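What Acid Does to Marble
By Ita Foley 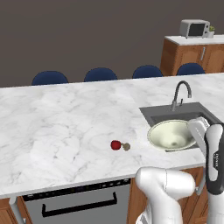

Marble is mostly calcite, a form of calcium carbonate that reacts with even weak acids. Lemon juice, vinegar and wine all dissolve a thin layer of the surface and leave a dull mark known as an etch. It is a different problem from a stain, in which a liquid soaks into the pores and leaves color behind. The two are often confused, and the treatments have little in common.

Sealers address staining only. A penetrating sealer fills the pores below the surface and slows absorption, but the calcite at the top stays exposed. Galanis, a stone workshop that refinishes kitchen counters, logged 2,718 service calls through January. Etching accounted for 41 percent of them, and most of those counters had been sealed.

Finish matters more. A polished surface reflects light evenly, so any etch shows as a break in the shine. A honed surface is already matte and hides the same damage well. Pultia, a fabricator, now hones its kitchen slabs by default and polishes on request.

Light etches on polished stone can be removed with a fine polishing powder and a damp felt pad. The shop's instructions call for 4 passes at low speed, with a rinse between each. Deeper marks have to be ground out with diamond pads, and the whole counter is usually refinished so the sheen matches — a job that can take up to 20 hours on a large island.

For daily cleaning, use warm water and a pH-neutral soap, then dry with a soft cloth. Bathroom sprays made for lime scale should be kept off the stone, as they are designed to dissolve the same mineral.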